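4. Adding a children's book to your Casado shelf and posting a review

Assumes you've done section 3 and have a login. If not, go back. Nothing below works without one.

1. Open My Shelf. Tap Add Book.

2. Type the ISBN from the back cover. No spaces, no dashes. Older books with no ISBN: title plus surname of the author, then pick from the list.

3. Check the edition. Hardback, paperback and the school edition all come up under one title and the page counts don't match. Grernisier reissues are the worst for this, same cover, different illustrator inside.

NOTE: Picture books go under Picture Books even when there's a lot of text. Illustrated chapter books go under 7 to 9. Don't tick both.

4. Set the reading age. Interest age is a seperate box, further down. Fill in both. A short easy book about a gruesome bit of history might be reading age 7 and interest age 10.

5. Save. Shelf refreshes by itself. If not, pull down. 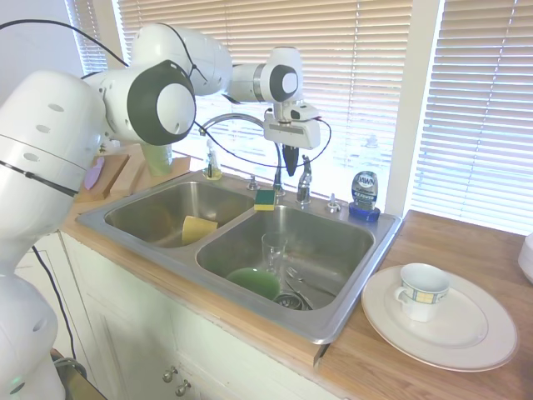 One reader wrote in to ask whether the interest age could be left blank, as she only ever reviews for her own class and they're all the same year. It can, but then the book won't show in anyone's age search, and other teachers do use it. She also wanted to know if a book read aloud counts as read. Yes. Tick Read Aloud.

Now the review itself.

6. Open the book from your shelf. Tap Write Review.

7. Star rating first. The text box stays grey until you've done it. Out of 5, no halves.

8. Write the review. Limit is 2000 characters with spaces (3000 if it's a whole series). The counter goes red when you're over and Post dissapears. Cut until it comes back.

9. Ending given away? Tick Spoiler. Applies to the whole review, can't do it for one paragraph.

CAUTION: Casado does not save drafts on a phone. Screen locks, text gone. Write it in your notes first and paste it in.

CAUTION: Never put a child's full name in a review. First name and age is fine, or just the age. Reviews with surnames get pulled and you have to start again.

10. Quotes from the book: keep them to a line or two. Put the page number after. Page numbers from the Zerkberg large print won't match anybody else's, so say which edition.
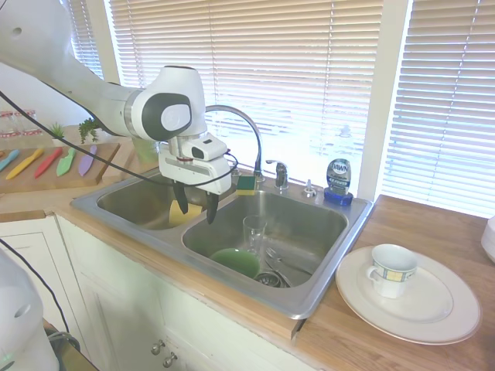
11. Tap Preview. Check line breaks, pasted text tends to lose them. Fix in the box, not in the preview.

12. Tap Post. Goes live straight away for most people. New accounts wait for a moderator to pass the first one.

To edit later: My Shelf, the book, three dots, Edit. Stars can be changed too. Old version isn't kept.

To share with a Skorkov library group: same three dots, Send to Group. You have to be a member already. Joining is section 6.

NOTE: Deleting a book from your shelf deletes the review with it. Use Hide if you only want it out of sight.

Last updated 20 June 2023

Shares: 10
3 comments

Step 7 caught me out. Sat there tapping a grey box for ages. Could it go in bold?

Lost a whole review of a pony book when my phone locked, then read the caution. Notes first from now on.

Does Send to Group work for audiobooks? Can't find the three dots on mine.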